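Fotografía digital: revelado, archivo y copia
Tema 3. Del archivo RAW a la copia en papel
Apuntes para el alumnado. Agosto de 2020

3.1. Objeto del tema

Los temas anteriores se dedicaron a la exposición y a la elección de la óptica. El presente tema aborda el tratamiento posterior de la toma: la importación de los archivos, su ordenación, los ajustes básicos de revelado y la preparación para la copia. Se presupone que el alumno maneja con soltura el histograma y conoce la diferencia entre un archivo RAW y un JPEG. Quien necesite repasar estas nociones encontrará un resumen en el tema 1, apartado segundo.

Los ejercicios se realizarán sobre material propio. No se admitirán trabajos elaborados con imágenes descargadas de bancos fotográficos, salvo en la práctica de encuadre, para la que el centro facilita una carpeta común.

3.2. Importación y nomenclatura

Los archivos se copiarán al disco de trabajo antes de abrirlos en cualquier programa de edición. Queda desaconsejado trabajar directamente sobre la tarjeta de memoria, tanto por la lentitud de la lectura como por el riesgo de dañar el original.

Cada sesión se guardará en una carpeta propia, cuyo nombre constará del año, el mes, el día y una palabra que identifique el lugar o el asunto. Deben evitarse los acentos, la letra eñe y los espacios, que algunos sistemas interpretan de forma incorrecta. La sesión de paisaje realizada en Tirthorpe durante el mes de julio, por ejemplo, se archivó con la palabra «tirthorpe» detrás de la fecha, y así figura en la carpeta común.

Una vez importados los archivos se hará una primera selección. El procedimiento recomendado consiste en recorrer la serie completa sin ampliar las imágenes y marcar únicamente las que presenten un interés evidente. En un segundo recorrido, ya al cien por cien de ampliación, se descartarán las que adolezcan de falta de foco o trepidación no deseada. Conviene dejar transcurrir un día entre ambos recorridos.

3.3. Metadatos

Todo archivo entregado llevará cumplimentados los campos de autor, título, lugar y palabras clave. Se emplearán como máximo 9 palabras clave por imagen, en minúscula y en singular. Los términos demasiado generales («foto», «bonito», «color») carecen de utilidad para la búsqueda posterior y se considerarán no válidos.

3.4. Encuadre e inclinación

La posición del horizonte condiciona la lectura de la imagen. Un horizonte desviado uno o dos grados suele percibirse como un descuido y debe corregirse en el revelado. Una inclinación pronunciada, en cambio, se interpreta como una decisión del autor: convierte verticales y horizontales en diagonales y comunica inestabilidad, velocidad o tensión. Este recurso se conoce en el ámbito cinematográfico como plano holandés o plano aberrante.

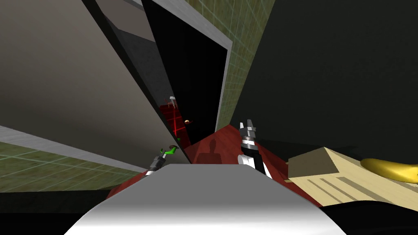 Figura 3.1. Vista muy inclinada: paredes, puerta y suelo en diagonal. Imagen generada por ordenador.

Al corregir la inclinación mediante giro se pierde superficie en las esquinas. Por ese motivo es prudente dejar cierto margen alrededor del motivo en el momento de la toma, en especial cuando se trabaja a pulso. La herramienta de enderezado debe aplicarse antes que el recorte definitivo, y el recorte, antes que el viñeteado.

Las líneas convergentes de la arquitectura constituyen un problema distinto. Aparecen al inclinar la cámara hacia arriba o hacia abajo y no se resuelven con un giro, sino con la corrección de perspectiva. Una corrección completa produce a menudo edificios de aspecto ensanchado en su parte superior; se aconseja conservar una ligera convergencia.

3.5. Orden de los ajustes

Aunque los programas de revelado no destructivo permiten modificar cualquier parámetro en cualquier momento, se seguirá en clase la secuencia siguiente:

1. Perfil de cámara y corrección de la óptica.
2. Balance de blancos.
3. Exposición general.
4. Altas luces y sombras.
5. Punto blanco y punto negro.
6. Contraste local.
7. Saturación.
8. Reducción de ruido y enfoque de captura.

El balance de blancos precede a la exposición porque su variación desplaza los canales y puede provocar recortes en las luces. Las superficies blancas merecen una atención particular: han de conservar detalle y gradación, sin llegar al valor máximo en zonas extensas. Los brillos especulares sobre metal o agua quedan exceptuados de esta norma.

En cuanto a la saturación, se recuerda que los tonos de piel son los primeros en delatar un exceso. El monitor deberá estar calibrado. Los equipos del aula de Brusunitz se calibran al comienzo de cada trimestre y no debe alterarse su brillo.

3.6. Preparación para la copia

La imagen destinada a papel requiere un archivo independiente del que se publica en pantalla. Se partirá del revelado definitivo y se exportará en formato TIFF, con el perfil de color que indique el laboratorio. Para las copias de la exposición de fin de curso, el lado mayor no será inferior a 2,000 píxeles.

El papel no emite luz, de modo que una imagen correcta en el monitor puede resultar oscura una vez impresa. Antes de encargar la copia definitiva se hará una prueba en formato reducido y se examinará con luz diurna. Si las sombras aparecen cerradas, se elevarán ligeramente y se repetirá la prueba. El papel mate reduce el contraste aparente y admite bien los retratos y los paisajes con niebla; el satinado ofrece negros más profundos, pero acusa los reflejos de la sala.

Las pruebas se entregarán en el laboratorio Gerlach, en sobre rígido y con el nombre del alumno al dorso, escrito a lápiz blando. No se utilizarán rotuladores ni etiquetas adhesivas.

3.7. Conservación

Se mantendrán tres copias de cada archivo en dos soportes distintos, una de ellas fuera del domicilio. La copia de seguridad debe comprobarse de manera periódica abriendo varios archivos al azar. Las copias en papel se guardarán en cajas libres de ácido, en posición horizontal y separadas por hojas de papel neutro.

3.8. Práctica del tema

Cada alumno presentará 3 fotografías del mismo motivo: una con el horizonte nivelado, otra con una inclinación pronunciada y una última de libre planteamiento. Se acompañarán de un texto de una página en el que se justifiquen el encuadre y los ajustes aplicados. Los archivos RAW se entregarán junto con las versiones reveladas.

Las entregas se depositarán en la secretaría de Tirkeck, en horario de mañana. Los trabajos sin metadatos se devolverán sin calificar.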